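Ponder Furniture Care — Support ticket: Ulloa table, greyish patch and dark streaks in the top
Opened 23 Nov 2016. Status: closed by customer

The brown has gone pale and rather grey in one area towards the lower centre, and there are darker streaks over on the left that I can't make up my mind about.

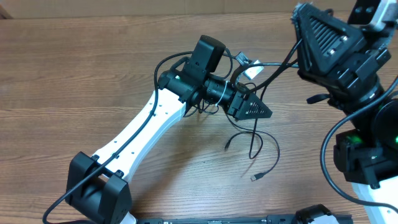

Anikó Csizmadia
Thank you for writing in, and please don't reach for the sandpaper yet! A grey or milky patch on a wooden top is very often something sitting in the finish, and the wood underneath may be perfectly all right. Could you tell me what it has been cleaned with, what was last put on it, and whether the patch feels any different under your fingertips from the part next to it? Dark streaks are a separate question and I would treat them separately. Quite often they are just the way the board grew.

Customer
Thank you for such a quick answer, I had been expecting to wait until after the weekend. I'll try to put everything down in order, though you'll have to forgive me if I wander.

The table is the long Ulloa, bought from your Flernodell shop in April, and it was oiled before it came to us. I gave it one coat of the Fenero oil at the end of the summer. I thought I had been careful, but I was in a hurry that afternoon and I may well have left too much on. The tin says to wipe off the extra after 20 minutes and I'm fairly sure I went and hung the washing out in the middle and came back a good while later.

Cleaning: mostly a damp cloth. There was also a kitchen spray for a few weeks (lemon, in a green bottle, I've thrown it away now so can't give you the name). I stopped using it when the cloth began to drag.

I've just been to feel the patch. It is the tiniest bit tacky, or perhaps I mean grippy — like a plate that hasn't been rinsed properly. The part with the dark streaks feels exactly like everywhere else. They run along with the grain, if that's any help to you.

Anikó Csizmadia
That is a great help. Streaks that follow the grain and feel the same as the rest I would leave completely alone. If they were marks from water I'd expect them to have an edge or a ring somewhere, cutting across the lines. Please don't bleach them, whatever the internet suggests.

The grippy patch sounds to me like old oil that never got wiped back, with a bit of spray residue on top. Would you try the following on a small corner of the patch first?

Mix a small squirt of plain washing-up liquid into a bowl of warm water. Wring the cloth out until it hardly drips, and wipe with the grain. Go over it again with clean water and dry it straight away with a towel. Then leave it overnight before you judge it. Wood looks darker when damp and people get terribly excited and then disappointed in the morning.

If it is still grippy the next day, tell me and we'll go on to the next thing.

Customer
I did the corner last night, and I was one of the excited ones, I'm afraid. It looked wonderful at bedtime. At breakfast it was somewhere between the old grey and the proper brown, so an improvement but not a cure. The cloth came away a bit yellow, which I took as a good sign. Still slightly grippy.

One thing I forgot to say. My husband thinks the patch was there when the table was delivered, only fainter. I don't agree, but I promised him I'd mention it.

Anikó Csizmadia
Please tell your husband it's a fair point and I've noted it on the ticket. If the colour is still uneven once the stickiness has gone, then he may be right and it's natural variation in the wood, and we can talk about whether you'd like the shop to look at it.

Yellow on the cloth does suggest oil coming off. Next step: put a little fresh Fenero on a soft rag (a teaspoon is plenty) and rub it firmly into the test corner. Fresh oil will soften the old. Give it a few minutes and no more, then wipe the whole lot off with a dry rag and keep wiping until the rag stops picking anything up. It always takes longer than you'd think. Spread the used rags out flat outdoors to dry before you throw them away, and never leave them bunched up in a bin, as oily rags can heat up and catch fire by themselves.

Customer
Rags duly spread on the garden wall with stones on them. I had no idea about the fire business, and I've had a word with myself about the one I left under the sink in the summer.

The corner is much better! Smooth, no drag at all, and a good deal closer to the brown around it. I got carried away and did the rest of the patch on Saturday morning, in two goes so that I wouldn't run over the time. I wiped for some 14 minutes by the kitchen clock and my shoulder is letting me know about it.

How long before we can put hot plates down? And should I oil the entire top so that it matches?

Anikó Csizmadia
Well done, and my sympathies to the shoulder. I'd keep cups and plates off that part for a couple of days, and use mats under anything hot for good. I wouldn't oil the rest just now. Let it settle, look at it in daylight from both ends of the room, and only do a thin coat if it looks dry.

Customer
Final report, as promised. The grippiness hasn't come back. There's still a slightly paler area if you know where to look, and my husband is being quite unbearable about it. I've decided I don't mind it, and I've grown fond of the streaks. We don't need anybody out from the shop, thank you, so please close this with my thanks — and do you sell the Fenero in a smaller tin? I've got masses left and it's going thick at the bottom.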